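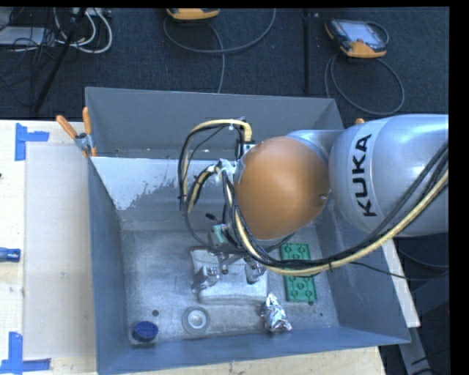
Kapitel 5
Reifen und Fahrbahn: Wie ein Testtag geplant und ausgewertet wird

5.1 Einführung

Wer bei einem Rennwochenende nur die Zeitenliste liest, sieht das Ergebnis vieler Entscheidungen, die Wochen vorher gefallen sind. Ein großer Teil davon betrifft die Reifen. Bei einem Motorrad ist die Aufstandsfläche eines Reifens nicht viel größer als eine Handfläche. Über diese Fläche laufen Antrieb, Bremsen und Seitenführung, und sie verändert Form und Lage, sobald der Fahrer das Motorrad in die Kurve legt.

In den Kapiteln 3 und 4 wurden Fahrwerk und Bremsanlage behandelt. Der Reifen kam dort als feste Größe vor, gekennzeichnet durch einen Reibwert und einen Radius. Für eine erste Rechnung reicht das. Für die Arbeit an der Strecke reicht es nicht, denn der Reibwert hängt von der Temperatur, vom Luftdruck, vom Verschleiß und vom Belag ab. Diese Größen ändern sich im Lauf eines Tages, zum Teil innerhalb weniger Runden.

Nach der Bearbeitung dieses Kapitels sollten Sie

- die Begriffe Mischung, Karkasse und Arbeitsfenster erklären können,
- einen Laufplan für einen Testtag aufstellen können,
- Rundenzeiten um den Einfluss von Kraftstoffmenge und Streckenzustand bereinigen können,
- Fahreraussagen und Messwerte einander zuordnen können.

5.2 Ein Fall aus der Praxis

Das Team Drotevo testete im Februar auf der Strecke von Jovurmont zwei Hinterreifen. Variante A war aus der Vorsaison bekannt. Variante B hatte dieselbe Karkasse, aber eine weichere Mischung an den Flanken. Fahrer war Xolani Adams, die Auswertung lag bei der Reifeningenieurin Maiara Guerra.

Adams fuhr am Vormittag mit Variante A und am Nachmittag mit Variante B. Mit B war er in der schnellsten Runde 252 Tausendstelsekunden schneller. Nach der Rückkehr in die Box sagte er, das Motorrad lasse sich am Kurvenausgang früher aufrichten, schiebe aber beim Einlenken über das Vorderrad. Das Team wollte daraufhin B für das erste Rennen bestellen.

Guerra riet ab. Die Strecke war am Morgen noch staubig gewesen und hatte erst im Lauf des Tages Gummiabrieb aufgenommen. Außerdem war Adams am Nachmittag mit weniger Kraftstoff losgefahren. Beide Einflüsse machen ein Motorrad schneller, ganz gleich, welcher Reifen montiert ist. Am folgenden Tag ließ sie in der Reihenfolge A -- B -- A fahren, jeweils mit gleicher Tankfüllung. Der Vorsprung von B war nun deutlich kleiner, und nach 5 Runden hatte er sich umgekehrt.

Der Fall enthält die meisten Fragen, um die es auf den nächsten Seiten geht. Wir kommen in Abschnitt 5.6 darauf zurück und rechnen ihn dort vollständig durch.

5.3 Grundbegriffe

Mischung. Als Mischung bezeichnet man die Zusammensetzung des Laufstreifens aus Kautschuk, Füllstoffen, Ölen und Vernetzungsmitteln. Weiche Mischungen erreichen ihre Haftung meist bei niedrigerer Temperatur und verschleißen in der Regel schneller. Rennreifen haben oft mehrere Mischungen nebeneinander, etwa eine härtere in der Mitte und weichere an den Flanken.

Karkasse. Die Karkasse ist der tragende Unterbau des Reifens. Sie bestimmt, wie stark sich der Reifen unter Last verformt. Zwei Reifen mit gleicher Mischung und verschiedener Karkasse können sich für den Fahrer völlig unterschiedlich anfühlen.

Arbeitsfenster. Damit ist der Temperaturbereich gemeint, in dem der Reifen seine vorgesehene Haftung liefert. Unterhalb des Fensters rutscht er auf dem Belag, ohne sich mit ihm zu verzahnen. Oberhalb wird die Lauffläche zu weich, und die Haftung fällt wieder ab -- bei manchen Mischungen langsam, bei anderen sehr plötzlich.

Lauf. Ein Lauf umfasst alle Runden zwischen dem Verlassen der Box und der Rückkehr. Die erste und die letzte Runde eines Laufs werden bei der Auswertung gestrichen.

5.4 Der Laufplan

Ein Laufplan legt vor Testbeginn fest, welche Variante wann, wie lange und unter welchen Bedingungen gefahren wird. Er sollte auf eine Seite passen. Für jeden Lauf werden Reifensatz, Kaltdruck, Kraftstoffmenge, Rundenzahl und die zu klärende Frage eingetragen. Nach dem Lauf kommen Warmdruck, Asphalttemperatur und die Aussage des Fahrers hinzu, möglichst im Wortlaut.

Pro Lauf wird nur eine Größe geändert. Die Regel klingt selbstverständlich, wird unter Zeitdruck aber häufig gebrochen, vor allem wenn Regen angekündigt ist. Lässt sich eine zweite Änderung nicht vermeiden, gehört sie mit Uhrzeit in den Plan.

Aufgabe 5.1: Stellen Sie einen Laufplan für den zweiten Testtag in Jovurmont auf. Es stehen zwei Reifensätze der Variante A und ein Satz der Variante B zur Verfügung. Begründen Sie die Reihenfolge der Läufe.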